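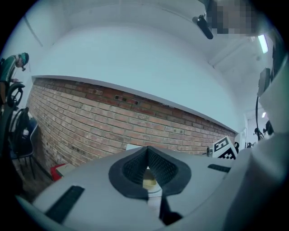

How I Repoint Old Brick Without Making a Mess of It

My house has a lot of brick and most of it was crumbling at the joints when I moved in. I've done four walls now, and I've gotten a lot less clumsy along the way, so here's the way I go at it.

Step 1: Poke the joints

Take an old screwdriver and scratch along the mortar. If it falls out like sand, it has to go. If it just gets a scuff mark, leave it alone! I wasted a whole October digging out perfectly good mortar on my first wall.

Step 2: Rake them out

Go about twice as deep as the joint is tall. I use a plugging chisel and a small hammer. Yes, a grinder is faster, but I nicked the edges of so many bricks with mine that I gave it back to Brodie next door and haven't asked for it again.

Brush out the dust, then brush it again.

Step 3: Wet the wall

Mist it with a garden sprayer the evening before and once more right before you start. You want it damp, with no water sitting in the joints. Dry brick sucks the water right out of fresh mortar and you get cracks.

Step 4: Mix small batches

If your house is old, ask for lime mortar. Modern cement mixes are often too hard for soft old brick, and the faces can start popping off after a few winters. I mix half a bucket at a time -- it should hang on the trowel when you tip it sideways.

Step 5: Fill and press

Load up a flat board, hold it right under the joint and push the mortar in with a thin pointing trowel. Do deep joints in layers and let each one firm up first. I do the short upright joints before the long ones, but my friend Widad does it the other way and hers look fine too.

Step 6: Finish and cover

When your thumb barely leaves a print, smooth the joints with a jointer, then go over the wall with a soft brush. Hang damp burlap over it for a few days and keep misting if it's warm out. Don't do any of this if a frost is coming.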